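Subject: Re: [makers-gifts] Engraved keepsakes, which size of tag?
From: Bjartur Hallgrímsson
Date: 23 March 2026

Dogbe wrote:
> Has anyone ordered the Wisteo name tags for a family present? I want
> all the grandchildren on one necklace and can't tell from the listing
> if the lettering stays readable on the small ones.

Yes, and I love them! I bought the small tags for my mother in September and she wears them constantly. The letters are cut quite deep, so even the shorter names (we have an Ida and an Ole) look properly finished. Long names are trickier. Go up a size for anything like Alexandrina, or ask them for the narrow alphabet.

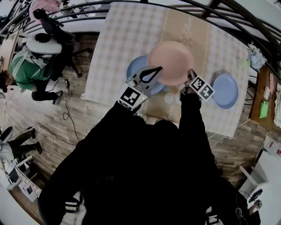

Pink plate and pale blue ones on the checked cloth.

The chain matters more than I expected. Mine came on the 62 cm one and it hangs beautifully over a jumper, but my sister found it too long and swapped it at the Pladville shop with no fuss at all.
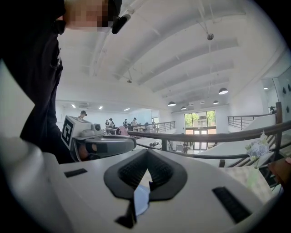 They'll also stamp a tiny date on the back if you ask when ordering, and I'd say do it. It's the bit my mother shows people first! Order number 94 was ours, back when they were still packing everything themselves, and it came in a little cloth pouch with a handwritten note. 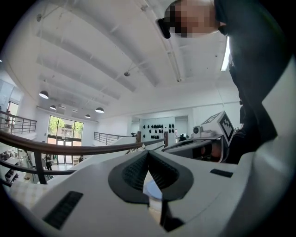
Do think about the finish before you pay. Rokari do a similar necklace in a bright polish, lovely on day one, but I prefer the brushed silver for something that will be worn while cooking and gardening. If you like a darker look, ask about the oxidised version: it's a dark grey near the ribbed pads on that white gripper, and it makes the lettering stand out a treat. Tell us what you choose, and which order you put the names in!

Bjartur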